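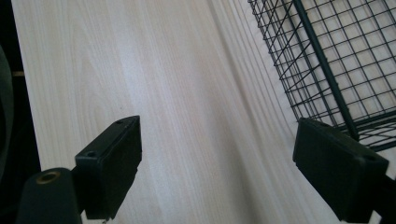
À quoi sert une corbeille en fil sur le plan de travail ? À poser ce qu'on n'a pas encore rangé, et qu'on ne rangera probablement pas.

25 mai 2023

Suite du réaménagement du coin préparation. Je note mes réserves tant que je les ai en tête.

Le plan clair d'abord. Stratifié imitation bois, presque blanc, choisi sur l'argument de Geltik : « agrandit la pièce ». Je demande à voir. Pour l'instant, il agrandit surtout les miettes de mine et les copeaux de gomme. Le veinage fin est joli, d'accord, mais quand on cherche une vis claire tombée dessus, on passe la main à plat comme un aveugle. Passé un chiffon humide, puis le produit Pluredis. Différence entre les deux : aucune que je sache voir. Le produit coûte plus cher.

La corbeille. Grillage vert foncé à mailles carrées, presque noir selon la lumière. Posée sur du clair, au moins on la trouve. Les mailles laissent passer tout ce qui est petit, donc pas de visserie en vrac dedans, malgré la proposition faite à la dernière réunion. Essai avec 200 rondelles en sachets : ça tient. Sans sachets, j'en ai ramassé par terre pendant un moment.

Deuxième essai, les rouleaux de ruban et les chiffons. Mieux. Reste que les chiffons s'accrochent aux bouts de fil, côté rebord. À limer ? Bravitz vend un fond en feutre à découper, je n'y crois pas trop, le feutre va boire la poussière et on ne le lavera jamais.

Question des rayures : on m'assure que le fil plastifié ne marque pas. Rien ne dit que celui-ci est plastifié. Je mets trois patins dessous et on regarde dans deux semaines – sans traîner la corbeille entre-temps, merci.

À faire :
– étiquette sur la corbeille, sinon elle devient le vide-poches général
– redemander à Wickramasinghe le prix des bacs pleins
– rendre le flacon Pluredis, s'ils le reprennent entamé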